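Shared workshop builds its own gripper, one evening at a time

June 2021
By the Wollska newsroom

Print | E-mail
14 comments

The back bench at the Lolard workshop has been given over since April to a build that started with a box of offcuts and a good deal of talk over coffee. Members there are putting together a hand-held gripper, the sort of thing you carry around and squeeze by hand, so that a robot arm can later be taught to pick up the same household objects in the same way. They have named it Prutance, after a long evening in which every better name was voted down.

Money has been tight, as it usually is with these things, and the members have been sensible about it. The kitty for the whole project was set at $330, and at last tally they had spent $248 of it, most of that on fasteners, printing filament and a camera that sits on the tool and looks out between the fingers. The bench itself, the lamps and the printer all belong to the workshop already, and that has helped enormously - as has the patience of the people who wanted to use the printer for something else. 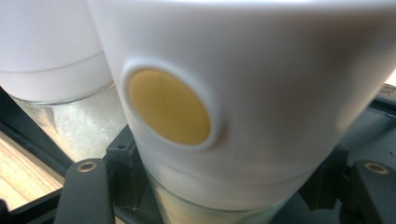 Prutance is now at the stage where it gets tried on real things from the kitchen shelf, and the fingers are on their 6th version. Earlier ones were too narrow at the tip and too bendy farther down, and there was a fair bit of grumbling before everyone agreed to start over. The current pair are flat and dark gray, with a little brass-colored eyelet near the top of each, and they come up on either side of a glass base while the wide white upper part of the object bulges out above them. Shapes like that, narrow at the bottom and broad on top, are the ones the members most want to get right, and glass makes everybody a touch more careful with their hands.

The arm that will eventually wear a matching set of fingers is still in pieces at Shenoy, the smaller workshop across the river, where the wiring is being redone from the shoulder down. The two groups swap parts and drawings freely, and there is some friendly rivalry over whose half of the job will be finished first.

Anyone who would like to lend a hand is warmly invited to drop by the Lolard workshop on an open evening. No experience is needed, and tools can be borrowed at the door.

Print this story | E-mail to a friend
Shares: 62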